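De: Babar Memon
Para: lista detencion-administrativa
Asunto: Re: [detencion-adm] Plazos de revisión en Clongate y acceso al expediente

Jessie, contesto por partes porque mezclas dos procedimientos que en Skurnport se tramitan por separado.

El jueves Jessie Crichton escribió:
> He recibido la notificación de la prórroga de Revell. La resolución repite
> casi palabra por palabra la de diciembre y no cita ningún hecho nuevo.
> ¿Entendéis que cabe pedir la revisión judicial ya, o hay que agotar antes
> el trámite ante la oficina de Geddes? Además, el centro de Clongate me
> deniega copia del anexo reservado y solo me ofrece un resumen de 8 líneas.
> ¿Alguien ha conseguido el anexo completo este año?

Sobre lo primero. El trámite ante Geddes es potestativo desde la última reforma del reglamento de internamiento. La confusión viene del modelo de notificación, que sigue llevando al pie la fórmula antigua («contra la presente cabe reclamación previa»). Esa fórmula no obliga. El plazo para acudir al juzgado corre desde la entrega material al interno, no desde la fecha de la firma, y en Clongate suele haber varios días entre una y otra. Pide siempre el recibo firmado. Si no te lo dan, haz constar la negativa en el propio escrito de demanda y solicita que el juzgado lo reclame.

Lo que no aconsejo es presentar las dos cosas a la vez. Geddes suspende su tramitación en cuanto tiene noticia de la demanda y el abogado del ministerio alega entonces litispendencia. No suele prosperar, pero en el asunto 507 costó 40 días de incidente, con el interno dentro.

Sobre la motivación. La reproducción literal de la resolución anterior no basta por sí sola para anular la prórroga. La sala distingue entre la prórroga que se remite a hechos anteriores y explica por qué subsiste el riesgo, que admite, y la que se limita a copiar, que no admite. Conviene aportar una tabla a dos columnas con ambos textos y señalar las diferencias, aunque sean mínimas. En el caso de Revell, por lo que cuentas, la única variación es la fecha y el número de registro. Yo pediría además el informe de seguimiento del centro, que es preceptivo antes de cada prórroga y que a menudo no existe o lleva fecha posterior a la resolución.

Sobre el anexo reservado. Este año he visto 3 solicitudes de acceso íntegro y ninguna ha salido adelante en vía administrativa. En vía judicial se obtuvo en una un resumen ampliado, con indicación del tipo de fuente y del periodo al que se refería la información. El argumento útil fue que el interno no podía rebatir una imputación sin coordenadas de tiempo y lugar. La invocación genérica del derecho de defensa recibe siempre la misma respuesta tipo. Recuerda también que el defensor especial, una vez lee el anexo, no puede comunicarse con el interno sin autorización. Las instrucciones y preguntas por escrito tienen que estar entregadas antes.

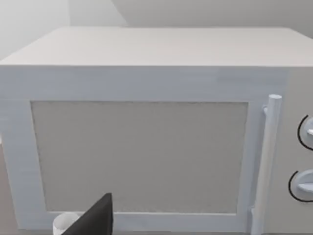 En cuanto a las condiciones materiales, que mencionabas en el mensaje anterior, irían en escrito aparte y ante el juez de vigilancia. Si se incluyen en la demanda contra la prórroga, la sala las inadmite por inadecuación de procedimiento y no las remite de oficio. Régimen de visitas, llamadas y correspondencia retenida van todas por esa vía. La asistencia médica también, salvo urgencia, que se pide como cautelar.

Queda un punto que no tengo resuelto: si la revisión periódica interrumpe el cómputo del plazo máximo cuando el interno ha sido trasladado de centro. El reglamento calla y solo conozco un auto, contrario a nosotros y sin motivar. Si alguien de la lista tiene una resolución posterior sobre traslados desde Clongate, agradecería copia anonimizada o al menos el número de procedimiento.

Jessie, mándame por privado la resolución de Revell y la de diciembre y preparo yo la tabla.

Babar Memon
Skurnport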